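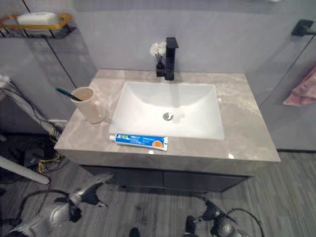 Washstand station, seen from the head camera, with both grippers below the counter and the toothpaste lying along the front edge.

Wumwood Washstand Set
README, revised 09/11/2019
Maintained by Cor Van Dijk

Hello, and thank you for downloading the Washstand Set! Please read this file before you unpack the recordings, even if you are in a hurry, as most of the mail I get is answered somewhere in it (and the rest is usually answered in the notes file, which I admit has grown rather long).

What this is

The set holds recordings from a comparison of two pairs of grippers doing small bathroom jobs at a washstand. We wanted to know how much the choice of fingers matters when the arms, the controller and the person steering them all stay the same. Plenty of comparisons use blocks and pegs on a bench, and those are useful, but a toothbrush in a cup is a different sort of problem. It leans, it rolls against the rim, and when you pull it at the wrong angle the whole cup wants to come along.

The two pairs are called Arier and Fleury in all file names. Arier is the pair with the stiffer fingers and the stronger close. Fleury has more give at the tips and closes more slowly, which some of our operators loved and others found maddening. Both were run from the same controller, Zisgate, with the same settings apart from the closing force, and that is written into the header of each recording.

The jobs

There are 4 jobs in the set, and each was recorded 30 times with each pair.

toothpaste_pick: lift the tube from the front edge of the counter and hold it clear of the basin. The tube starts lying flat, parallel to the edge, with the cap to the left.

brush_out: take the toothbrush out of the cup without tipping the cup. The cup stands to the left of the basin, and the brush starts out leaning to the left.

faucet_lever: raise the lever on top of the faucet and lower it again. The water supply was shut off for all of these, so please don't go looking for flow in the video.

towel_tug: take hold of the hanging towel on the right and pull it gently toward the arms. It doesn't have to come off the bar.

The little vase of white artificial flowers next to the faucet isn't part of any job. It stays where it is and serves as an obstacle, and a good one too! Knocking it over counts as a failure in faucet_lever, even when the lever itself was moved perfectly well. I went back and forth on that rule for longer than I care to say, and in the end I kept it strict. If you disagree, the vase contacts are marked in a column of their own, so you can score the job your own way.

What is in a recording

Every recording has the head camera video, the joint positions for both arms, the finger positions, the commands sent by Zisgate, and a short text label with the outcome. Times are in seconds from the start of the recording. The left and right arms are named from the robot's own side, so "left" is also the left of the head camera picture. An earlier release had these swapped in the finger files. That was fixed in March, and if your copy has no line reading "sides corrected" in the header, please throw it out and fetch a new one.

Outcomes are "done", "partial" or "failed". A "partial" means that the object was held at some point but the job wasn't finished. I labeled all of them myself, which at least makes the mistakes consistent.

What we noticed

I'll keep this part brief, as the numbers are in results.csv and you will want to make up your own mind. Fleury did better on the toothbrush. The soft tips settle around a thin handle even when the approach is a little off, and the operators stopped worrying about it after the first few tries. Arier was the better pair on the towel, where a firm pinch is really all you want, and it was a bit quicker on the lever.

The toothpaste was the surprise for me. I had expected the stiff fingers to win easily, but they tended to push the tube along the polished stone before they got under it, and once it slid toward the basin the try was mostly over. With Fleury the operators learned to press down first and close second - a trick that never worked half as well with Arier.

Known problems

The countertop is glossy and throws back small highlights near the front edge. If you are training anything that looks for the outline of the tube, check those areas first.

The basin is bright white and the cabinet below is dark charcoal, so automatic exposure has a hard time of it. In 12 recordings the exposure jumps partway through. They are listed in exposure.txt and I left them in on purpose.

In 2 recordings of towel_tug the text label is missing. The video is fine, and the outcome can be read from it without much trouble.

Using the set

You may use the recordings for research and teaching. Please name the Wumwood Washstand Set if you publish anything, and do send me a copy, I enjoy reading them. Corrections to labels are very welcome too - give the recording name and the time in seconds, and I'll put them into the next release with your name in the notes.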